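To: equipment-planning list
Date: 08/08/2023
Subject: Re: Second arm for the potting bench – numbers before October

Replying below the quoted part. I cut the section on the van hire, which is settled.

> We have 2719 left in the equipment line after the Owino invoice. The
> October request has to go in with real prices, so I would like one list
> that everybody has read. My questions:
>
> 1. Do we need a second arm, or do we need better tooling on the one
> we have?
> 2. What does the Dallo service plan cover, and do we renew it?
> 3. Can the Plemness site share our spares?
> 4. What consumables should we budget for? Last year this was left at
> zero and we paid for it out of travel.

1. Tooling first. I went through the run log for the potting work, and most of the stopped runs are at the scoop, when the tool turns in the fingers. A second arm with the same fingers would stop in the same place. I would put the money into two sets of fingertips with a groove for a round or flat handle, plus a few scoops with thicker handles. Gendier quoted 548 for the two sets, delivery included. They want the drawings two weeks before they start, and I have not sent them yet because the bracket position may change.

I would still list the second arm in the October request, as a separate line with its own justification, so it can be turned down without taking the rest with it. The arm cannot come out of the 2719 in any case.

For those on the list who have not been down to the bench, the work looks like this at the moment. 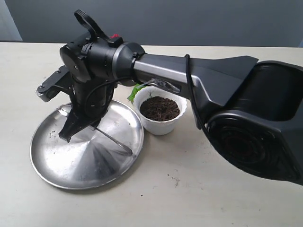

Potting bench: gripper over the steel dish, pot of soil to the right.

A few things in the budget follow from that layout. The dish is shiny, and the overhead camera has trouble with it. We lose the edge of the tool against the reflections and have to set the height by hand. A matte dish costs very little and I would buy 6 of them, so each bench can have one in use and one being washed. Please do not order the enameled kind. We tried one at Plemness and it chipped.

Soil also gets on the table. We sweep it up, but a tray with a low lip would save time between runs, and it would keep grit away from the base joint. I have asked Owino for a price on a tray cut to fit around the base. No answer so far. If nothing comes by the end of the month I will get one bent locally.

The cables are the other item. They run outside the arm in loops, and on the longer reaches I would like more control over where the slack goes. Dallo sells a clip kit for this. It is not in the service plan, and I would rather buy it now than replace a cable in the spring.

2. Service plan. I read the whole thing again. It covers the joints, the controller and one visit a year. It does not cover the gripper, the fingers or any cable outside the arm – which is most of what we wear out. It also says that soil, dust and liquids are "conditions to be agreed in advance." We have never agreed anything in advance. Before we renew, somebody should get this in writing from Dallo. I can do it, but I need the contract number, and that is in the purchasing folder I can't open.

My vote is to renew if they accept potting soil in writing, and to put the same money into spares if they don't.

3. Sharing with Plemness. Yes for fingers and cables, since the gripper is the same model. No for the controller, because theirs is on an older release and we would have to move both benches at once. If we share, I suggest the spares stay here and each item gets signed out on the sheet. Last winter we had two people each thinking the other site had the spare cable.

4. Consumables. Pots, soil, plants and dish replacements. The pots are cheap and can be reused, so 50 should last us through the spring. Soil is the larger cost over a year. We dump it after a week because it dries out and stops behaving the same way in the scoop. Please put in a real figure this time and give it its own line. I will send the receipts from last year so we have something to base it on.

What I need from the list:

– any objection to ordering the Gendier fingertips now, out of the current line
– the Dallo contract number
– a yes or no from Plemness on the sign-out sheet
– the last date purchasing will take changes to the October request

One more point on timing. The fingertips and the dishes should arrive together. If the fingers come first we will tune everything against the shiny dish and then do it over again when the new ones show up.

I am at the bench most mornings if anyone wants to go over the layout before the drawings go out.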